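Home | About | Archive | Notes on Practice | Contact

A Written Standard for Hand-Held Gripper Work

10 Sep 2020

It has been my intention for a good while to set down the rules by which we at Plillmont record demonstrations with hand-held grippers. Several readers have asked for them, and the version that circulated after the Drindunitz meeting was an early draft which should no longer be used.

The standard applies to any session in which a person carries the gripper and handles ordinary household goods. It does not cover fixed arms, for which the Egger procedure remains in force.

On the choice of objects. Every session shall include goods with their original labels left on. Operators have often asked whether labels may be removed to make the objects plainer. They may not. A robot that is to work in people's homes will meet jars and packets as they are sold, and the record should reflect this. Clear containers are to be included, with whatever happens to be inside them.

On surroundings. The operator shall not tidy a room beyond what safety requires. Cups, bags, bedding and toys stay where they are. Our first collection, made on bare tables, came to 3350 recordings, and we withdrew 307 of them on review. Most of those had been staged so carefully that they were of little use to the people at Zultell, who had to train on them.

On the grip. Both fingers should meet the object before it is lifted. With a cylinder, the pads are to rest on opposite sides of the wall, below the rim. A slight tilt is acceptable and need not be corrected. An operator who loses the grip should carry on with the attempt and mark it in the log, and must not delete the recording.

On privacy. This section caused the longest discussion. Carys Pritchard argued that any handwriting should be treated as personal, whatever it says, and her view was adopted. Papers bearing names, addresses or account details must be put away before work begins. Other handwriting may remain only with the written consent of the household, and two reviewers must look at the recording before it is released.

On rest. Operators shall stop for a break after each set, and no one is to be asked to make up lost sets at the end of a shift.

I should add that these rules are reviewed each September. The clause on consent is the one most likely to change, and I would welcome comments on it in particular.

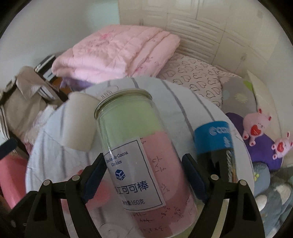

The form of words for the consent sheet is still under review, and will be posted separately once both reviewers have agreed it.

3 comments

M. says:
Does the rule on labels apply to medicines? We have been covering ours.

Carys Pritchard says:
Please leave medicines out of the session altogether. The next version will say so.

oldbench says:
Glad to see the rule against deleting failed attempts. Ours were lost for years.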